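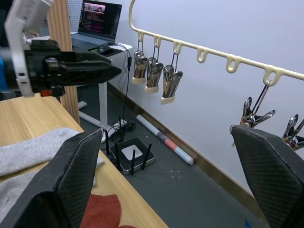 Fig. 1. Two grippers over the cloth station, with the clip rail on the right.

Week 3: What happens to the jobs around the machine

These notes follow on from the reading on the Skaltstead laundry. Bring them to the seminar.

The Misthorpe site handles linen and workwear for small hotels. Sorting, clipping and hanging used to be one job, done by a team of 12. Since the trial began it has been split up. The arms take single items from the table. People deal with whatever is tangled, torn or stained, and they step in when a pick fails.

Kevser Akbulut, the shift lead, kept a log of stoppages. It has 803 entries, most of them short. Staff told her the lifting was easier but the waiting was tiring — you cannot leave, and you cannot get on with anything else.

Points to note

Pay grades were not changed when the tasks were. Remzi Dağdelen raised this for the hangers in September.

Training was 20 hours a head, nearly all of it on safety. Very little covered how to read a fault.

Older staff knew fabrics by touch. That knowledge is now used mainly for exceptions.

For the seminar

Read Dulce Contreras's interview notes and mark each place where she describes a task that is in no job description. Decide who should be paid for it, and at what grade.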